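Usamos cookies propias y de terceros para mejorar tu experiencia. Si sigues navegando, aceptas su uso. Aceptar | Configurar

Foro > Compras por internet > Calzado

Tema: Zapatillas Mondudo compradas en Fundeo, ¿talla real?

tcruzado
Buenas. Estoy mirando unas Mondudo de rejilla para andar por ciudad, las que vende Barroso dentro de Fundeo. La ficha pone "talla europea" pero los comentarios se contradicen: unos dicen pedir una más y otros que la de siempre. Uso un 39 justo, pie ancho. ¿Alguien las tiene?

marcelino_n
Las tengo desde septiembre. Uso 43 y pedí 43. De largo bien, de ancho apretaban los primeros días. Con calcetín fino no hay problema. Yo no subiría talla, porque el talón se te va a salir.

Ingeborg A.
No estoy de acuerdo. Pedí mi número y las tuve que devolver. Me mandaron una talla más y son las que llevo. La plantilla de mi 38 medía casi un centímetro menos que la de unas Prekstead del mismo número. Mídete el pie en centímetros y escribe al vendedor - la tabla de la ficha es genérica, la misma que ponen en las sandalias.

tcruzado
¿Y la devolución qué tal? Es lo que me echa para atrás.

Ingeborg A.
Lenta pero correcta. Son 30 días desde que te llega el paquete, la etiqueta la sacas de tu cuenta y lo dejas en un punto de recogida. El reembolso tardó dos semanas. Si compras también ropa en el mismo pedido, ojo, va por separado.

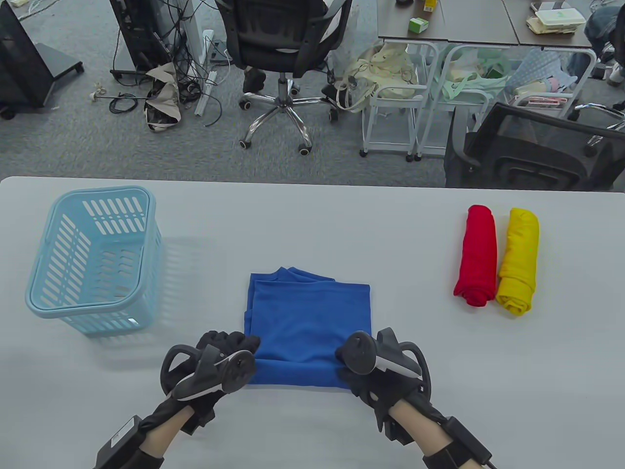
Hay que abrir una devolución por cada vendedor, aunque todo haya llegado en la misma caja. A mí me rechazaron una por meterlo junto y tuve que reclamar.

arroyo.teo
Lo de los 30 días depende del vendedor. Con Barroso sí, con otros son 14. Y mirad quién hace el envío, que si sale de fuera el porte de vuelta lo pagas tú.

Por cierto, el "antes 90, ahora 36" no os lo creáis. Llevo meses siguiendo esas zapatillas y nunca han costado 90.

marcelino_n
Pues yo pagué más que eso, así que algo habrán bajado.

arroyo.teo
Bajado sí, pero no la mitad. El precio tachado se lo inventan. Tienen más de 2000 opiniones y si las ordenas por fecha, muchas son de otro modelo anterior con otra suela. Por eso no cuadra lo que dice la gente de la talla.

eunseong_ra
Confirmo lo de la suela. Tengo los 2 modelos. El viejo tallaba normal, el nuevo talla pequeño. En la foto se distinguen por la tira del talón, que en el nuevo es lisa. El mío nuevo pesa unos 360 gramos por zapatilla, el viejo bastante menos.

marcelino_n
Entonces el mío es el viejo, la tira tiene dibujo. Retiro lo de no subir talla si es el nuevo.

tcruzado
Las de la ficha tienen la tira lisa. Pido el 40 y ya diré. Gracias a todos.

Ingeborg A.
Guarda la caja de zapatos sin pegarle nada encima, que también miran eso.

Aviso legal | Contacto | Normas del foro | Volver arriba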